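Keeping the Living Room Cell Running 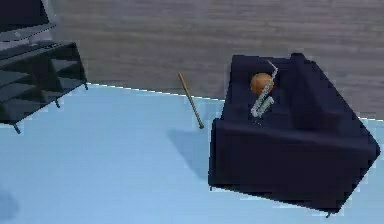
Wistent Home Robotics — Simulation and Test Group

The living room is the oldest room in our simulator and still the one that gets the most use. Every tidy-up job for the Drekmont arm goes through it before anyone books time on the real cell downstairs. It had a full overhaul in September, and several people have asked what changed and what they need to do differently.

The layout is the same. The sofa stays on the blue rug, the low shelving unit stays to its left, and the loose objects are dropped in at the start of each run. In the start state shown, the orange ball and the saxophone are together on the sofa seat, with the saxophone partly in front of the ball, and the stick is upright near the edge of the rug. We call this one the crowded seat. It is the start state that most often brings a bug report, so it was the one we used to check the repairs.

The first repair was to the sofa. The old collision shape was a plain box for the seat and another for the back, and it sat a little higher than the fabric you see on screen. Objects placed on the seat floated, and the planner learned to stop short. Parviz Golestani rebuilt the shape so that it follows the seat surface. If you have a saved grasp height for anything on the sofa, delete it and let the planner work it out again.

The second was to the saxophone. Its bell and neck used to be wrapped in a single solid hull, which meant the arm treated the space inside the curve as metal. It is now split into 3 pieces. Contact checks take longer as a result, and you may notice a pause when the object first loads. Leave it alone while that happens. Restarting the run at that point leaves a lock file behind, and the next person has to clear it.

The third was the stick. Thin objects were passing through the rug when the physics step was too long. We shortened the step for that object only. The rest of the room runs as before.

After the changes we ran the crowded seat 2000 times overnight on the Quartey server. Of those runs, 597 ended with the ball off the sofa. That is still too many, and most of them came from the arm reaching for the saxophone first and pushing the ball on the way in. The object order is set in the job file. Put the ball first until the new approach path is ready.

Routine care has not changed much. Whoever has the Monday slot reloads the room from the master copy, runs the short contact test, and looks through the log for objects that moved before the arm did. Anything that shifts during settling gets written up, even if it is only the stick. Clear old recordings once the folder goes over 3000 files — the viewer slows down badly after that.

Please do not edit the master copy to suit your own job. Make a branch, name it after the task, and tell Parviz if you want the change kept. Two of the faults fixed in September came from small edits to the rug friction that were never taken out.

There are a few things still open. The edge of the sofa looks blocky in the low-resolution view, and there is a thin white line along the border of the rug. Both are drawing faults and have no effect on contact or planning, so they are at the bottom of the list. The shelving unit still has its old collision shape, and jobs that place objects inside it should stay on the Flakville kitchen room for now.

The real cell has been matched to the new seat height. Run the calibration routine before your first job on it, and enter the result on the sheet by the door.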